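纳拉赫镇咖啡馆纵火案宣判，被告获刑六年半

2018年6月5日　文／高小明

今天一早我就跑去斯特卡塔尔地方法院占座了，结果还是只抢到最后一排，前面坐了一位戴大檐帽的老先生，宣判的时候我基本是从他帽檐底下看的。不过该听的都听到了：奥宾纳·巴希尔，三十四岁，因为一月份放火烧了纳拉赫镇老街上的奥卡福咖啡馆，被判六年半监禁。

先给没跟过这个案子的朋友补补课。奥卡福咖啡馆就在老街拐角，邮局斜对面，我自己以前每周都要去两三趟（他们家的姜茶真的好喝，杯子又大！）。一月的一个凌晨，两点多钟，楼上的住户闻到烟味，赶紧打电话报警。消防车到的时候，后厨和储物间已经烧穿了，临街那面的玻璃碎了一地。楼上当时住着两户人家，一共五口人，全都从后面的楼梯跑了出来，其中一位女士吸了烟，在医院住了两晚。

警方第三天就把巴希尔带走了。他以前在这家店干过，前后将近一年，去年秋天因为收银台对不上账被老板辞退。账上差的钱是383镑，数目不大，可两边为这笔钱吵了好几个月。巴希尔一口咬定自己没拿，还说店里欠他最后两周的工资没结。庭上放了一段他发给前同事的语音，里面有一句“你们等着看那地方还能开多久”，放完以后旁听席上嗡嗡的，法官敲了一下桌子才安静。

说到法官，主审的是阿宾博拉·阿福拉比，说话慢，声音也不高，我坐那么远得竖着耳朵听。她念判词念了差不多四十分钟，大意是：被告在那家店上过班，清楚楼上有人住，也清楚凌晨两点大家都在睡觉，他还是点了火。她说，五个人能平安下楼靠的是运气，量刑的时候不会把运气算到被告头上。这段话我记得特别牢，旁边一个年轻姑娘也在本子上刷刷地写。

控方的证据其实不复杂。一个是普拉赫加油站的监控，案发前一晚十一点多，巴希尔拎着一个塑料桶去加油，付的是现金。另一个是他的鞋，鞋底验出了汽油成分。辩护律师拉迪·阿马迪倒是很卖力，说桶里的油是给割草机用的，控方马上追问：一月份割什么草？这句一出来，我看陪审席上有两位都低下了头。到了第四天，巴希尔自己改口认罪了，所以后面几天的庭基本上都在谈量刑。

因为认罪，刑期减了一些，不过减得不多，毕竟开庭以后才认。控方原本希望判到八年以上，阿马迪律师则请求法庭考虑他的当事人没有前科，家里还有一个生病的母亲。他在法院门口跟我们几个记者说，会先和当事人谈过，再决定要不要上诉，时间是二十八天。巴希尔本人从头到尾没怎么抬头，听到刑期的时候点了一下头，然后就被带下去了。他姐姐坐在第二排，散庭以后一个人在走廊里站了很久，我没有上去打扰。

咖啡馆的老板索姆托丘库·恩万科沃今天也来了，穿了一件深绿色的西装，我差点没认出来，平时见他都是围裙！他说判几年对他来说差别不大，他更操心的是楼上那两家，其中一家到现在还借住在亲戚那里。他还说，火灾过后街坊们凑了大约900镑给他买临时的炉具，他把每一笔都记在本子上，等店重新开张，要请每个人喝一杯。我问他什么时候能开，他摆摆手说，保险公司那边还在来来回回地要单子，光是发票就补交了三次，墙倒是已经粉刷好了，就差电路验收。

顺便说一句赔偿的事，刚才有读者在群里问我。法庭这次只判了巴希尔支付1091镑的诉讼费用，咖啡馆的损失要走民事那条路，恩万科沃先生还没决定要不要告。他的原话是“告赢了他也没钱”，说完自己先笑了一下。

另外还有一点挺多人关心的：老街那排房子的后楼梯。案子审理期间，消防部门的证人提到，整条街有好几栋楼的后楼梯门常年堆着杂物，这次是碰巧那天没堵。镇上已经发了通知，要求临街商铺两周内清理，逾期罚款100镑。我上午路过的时候看了一眼，面包店后门已经清出来了，隔壁修鞋铺还堆着一摞纸箱，老板冲我喊说下午就搬。

旁听的人散得很快，到十二点半法院门口就只剩下我和斯特卡塔尔电台的同行在等车。下一次跟这个案子有关的消息，应该就是上诉期满的时候了，到时候我会再写一条。如果您当晚也住在老街附近，愿意聊聊那天的情形，欢迎给编辑部留言，不想署名也完全没问题。

更正一下：我们上周的报道里把巴希尔的年龄写成了三十六岁，应为三十四岁，是我抄错了，抱歉。

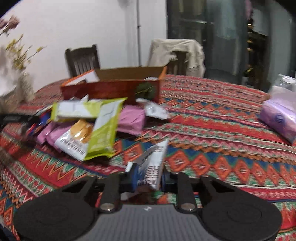
花桌布上的一小包零食。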